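# 分拣台上了机械臂之后,排班和手上的活怎么重新安排

我在 Foltley 的衣物整理间干了好几年,四月份台子边装上机械臂,到现在算是磨合得差不多了。Tusbridge 那边的同行老来问我怎么弄,我干脆写一篇,想到哪儿写到哪儿,你们挑有用的看。

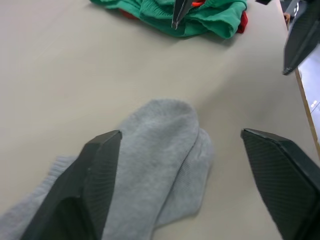 先说清楚,我不是工程师,调参数的事别问我(问了我也只会翻手册)。我写的是台边的人怎么跟它搭班,活儿怎么分,哪些习惯得改。

## 第一步:先把活拆开

别一上来就想着“让它叠衣服”。拿张纸,把一件衣物从进筐到出台的动作全写下来:倒、摊、翻面、配对、叠、放。我们当时写完才发现,大家嘴里的“叠袜子”,大半时间花在找另一只上。

写完以后拿两支颜色不同的笔,一支圈“它来”,一支圈“人来”。拿不准的先圈给人,过两周再看。

## 第二步:台面留空

以前我们习惯把一堆东西哗啦倒在台上,人手嘛,扒拉扒拉就出来了。现在不行,堆得越高它越容易一把夹起两件。我的做法:

- 一次只上一小批,每批不超过 6 件
- 袜子摊平了放,袜口理顺,别团成球
- 厚的、软塌塌的衣服跟袜子隔开一段
- 杯子、手机、胶带一律不准上台(我自己就犯过,别学我)

摊平这一步刚开始特别烦,感觉是人在伺候机器!后来我们把它挪到倒筐的时候顺手做,就没那么别扭了。

## 第三步:定好谁站哪儿

机械臂在动的时候,手不要伸进去,哪怕只是想拽一下袜口。要拽,先按暂停。这条我们贴在墙上了,字写得老大。

我们现在每班两个人:一个管上料,一个管检查和收尾,中午对调。千万别让同一个人整天站检查位,盯着别的东西干活比自己干活还累,眼睛和腰都受不了。这个我们吃过亏,头一个月没轮换,检查位上的人下班都不想说话。

## 第四步:记错,别记快

主管最爱问一天能出多少件。我建议头一阵子先别看这个,弄个本子,每次夹空、夹重、配错都画一道,旁边写上是什么料子。攒够 100 条再拿给调试的人看,比跟他说“它老是出错”管用多了。我们那本子翻下来,毛绒绒的料子和带里衬的衣服占了大头,于是带里衬的干脆全归人做。

等错的少了再谈数量。我们第一次定的目标是一周 1,000 双袜子,定得偏高,大家一赶,摊平就马虎,后面全乱。后来往下调了一截,反倒顺了。

## 第五步:跟人把话说开

这一步手册里没有,我觉得最该早做。机器进门那个星期三,休息室里安静得要命,谁都在想自己的班次还在不在。我们拖了好久才坐下来谈,早谈早好。要谈的至少有这几样:

1. 班次会不会减,减谁的,什么时候定
2. 新学的活(暂停、复位、换指垫)算不算技能,工资条上怎么体现
3. 出了错算谁的

第三条尤其要白纸黑字。Gilchrist 那个点就没写,结果配错一双袜子都要算到检查的人头上,谁还愿意站那个位置?

## 我自己的感觉

手腕是真轻松了,以前叠到下午拇指根都发酸。可也有不习惯的地方:以前两个人面对面叠,一边叠一边聊,一下午很快过去;现在一头一尾站着,中间隔着机械臂,说句话得扯嗓子。我们后来把上料台转了个方向,两个人能看见脸,好多了。你们摆位置的时候记得先试试这个,地上的线等试完再贴,我们那条黄线撕了重贴,胶印到现在还没擦干净。

下个月我去 Hitley 帮他们摆台子,听说那边毛巾多,大件怎么上料我心里还没底。有做过的,留言教教我!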